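Rikandale Residents' Help Board
Household and Furnishings

Washing seat cushion covers when the care label is missing

Posted by Laker
September 1, 2020

I would be grateful for guidance from members who have experience with upholstery fabric. Our reading room has a long window bench with a set of square seat cushions. The covers are removable and close with a zipper along the back edge. They were bought secondhand in February and came without paperwork, and whatever care labels they once had were cut out before we received them. The inner pads are foam, wrapped in a thin white layer that sheds a little when handled.

The covers are now due for cleaning. There is general dullness from use, one coffee mark, and a faint gray line along the front edges where people's legs rest. The fabric feels like a heavy cotton, although I cannot rule out a blend. A local dry cleaner quoted $82 for the set, which is more than our budget allows for this item at present.

My specific concerns are as follows. First, whether it is safe to machine wash a cover of unknown fiber at all. Second, how to prevent shrinkage, as the covers already fit the pads closely. Third, whether the foam itself should be washed or only aired. I would also like to know whether the coffee mark should be treated before the general wash or afterward.

Our washer is a front loader with a normal range of cycles. We do have a dryer, but I am prepared not to use it.

Thank you in advance for any assistance.

Ziad Saab
Accepted reply

It is possible to wash covers of unknown fiber at home, provided that you test first and accept a small degree of risk. I managed linens and soft furnishings for a residential college for many years, and missing labels were the rule with older stock. The procedure we followed is set out below.

Testing for color. Choose a hidden area, preferably the seam allowance inside the zipper opening. Dampen it with cool water and a drop of the detergent you intend to use, then press a white cloth against it for a full minute. If color transfers to the cloth, do not proceed with a machine wash. A cover that bleeds in cool water will bleed a great deal more in a drum, and it will usually do so unevenly.

Testing for shrinkage. Wash one cover alone before committing the set. Lay it flat beforehand and measure both directions, seam to seam, with the zipper closed. Write the figures down. Wash it cold, dry it flat, and measure again. Heavy cotton that was never preshrunk can lose a noticeable amount in its first wash, and it tends to lose more in length than in width, so a square cover may come back slightly oblong. If the change is small, the cover can generally be eased back to size by pulling it gently while damp. If it is large, stop there and take the remaining covers to the cleaner.

Treating the coffee mark. Treat it before the wash. Mix a small amount of white vinegar with an equal amount of cool water, blot it on from the outside of the mark toward the center, and leave it for 10 minutes. Blot again with plain water. Avoid rubbing, as it raises the nap on cotton and leaves a worn patch that will outlast the stain. Coffee with milk in it may need a second treatment with a little dish soap to deal with the fat. Do not apply heat of any kind until you are satisfied that the mark is gone.

Washing. Turn the covers inside out and close the zippers fully. Use cold water, a mild liquid detergent at half the usual dose, and the gentlest cycle with a moderate spin. Do not overfill the drum. Covers that are packed tightly will crease along hard lines that are difficult to press out afterward. Wash the entire set in the same manner, even if only some of the covers look soiled – otherwise the cleaned ones will stand out against the others for the rest of their useful life.

Drying. Dry them flat or over a wide rail, out of direct sun. Please do keep them out of the dryer. When they are nearly dry but still have a trace of moisture in the seams, put them back on the pads and let them finish there. The pad will hold the cover to its proper shape, and most of the creases will drop out without ironing. Make certain that it truly is only a trace. A wet cover on foam will produce a sour smell within a day.

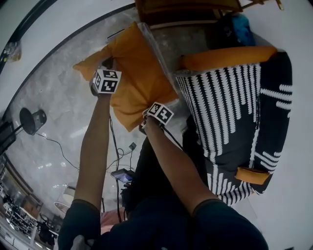
Refitting is where most of the damage occurs, in my experience. Fold the foam pad in half like a taco, push it through the opening as far as it will go, and let it unfold inside the cover. Reach in and seat the two far corners first, working the foam into each one with your fingers, then bring the near corners into place. Only then should you close the zipper, and you should hold the two sides together by hand as you do so. A zipper that is made to pull the fabric closed under tension will part sooner or later. If the white wrap catches on the fabric, slip a thin dry-cleaning bag over the pad before inserting it and draw the bag out once the pad is in position. Do not leave the bag inside, as it traps moisture and it crackles whenever someone sits down.

With regard to the foam, I would not wash it. Vacuum both faces with a brush attachment, sprinkle a little baking soda on them, leave them overnight, and vacuum again. Stand the pads on edge near an open window for a day. Foam that has turned crumbly, or that does not spring back when pressed, should be replaced. Cleaning will not restore it.

The gray line along the front edges is most likely body oil and dust. It will lighten with the wash but may not disappear. Once the covers are clean, I recommend turning and rotating the cushions on a fixed schedule so that the wear is shared among all the edges.

Trovden

We washed ours on warm with regular detergent and they were fine. They did come out a little tight, but they loosened up after people sat on them for a week or so. I would not go to all this trouble over bench cushions.

You can buy plain replacement covers in most sizes if it goes wrong. Measure the pad and not the old cover.

Araújo

I agree with most of the accepted reply and wish to add two points.

The first concerns the zipper. Where the pull tab is loose or has a sharp edge, tie it down with a loop of cotton thread before washing. We had a load of covers in which one zipper snagged its neighbor and drew a long thread across the face of the fabric, and the repair remained visible.

The second concerns blends. If the fabric contains viscose, it may become stiff and weak when wet and then recover as it dries. This can be alarming if it is unexpected. Handle such covers with both hands under the full weight of the cloth, and do not hang them from one corner. Viscose also shrinks more readily than cotton, so the single-cover test described above should be regarded as essential in that case.

I would caution against the warm wash suggested by Trovden. It may well have succeeded with that particular fabric, but the original poster has stated that the covers already fit closely, and there is little room for error.

Laker

Thank you to all who replied. I carried out the color test inside the zipper opening of one cover and the white cloth remained clean. I have measured that cover and will wash it alone this week on the cold cycle. The coffee mark has had one treatment with vinegar and is fainter, though it is still visible in daylight, and it did have milk in it, so dish soap will be next.

One further matter, if Ziad Saab is able to advise: two of the pads have a shallow dip in the middle but spring back when pressed. Should these be moved to the ends of the bench, where fewer people sit, or turned over and left in place?

Ziad Saab

Turn them over first and leave them where they are for a month. If the dip begins to show on the other face as well, move them to the ends and plan to replace the foam when funds permit. A layer of polyester batting over the top face will improve the appearance in the meantime, but it adds thickness, so please confirm the fit of the washed cover before you purchase any.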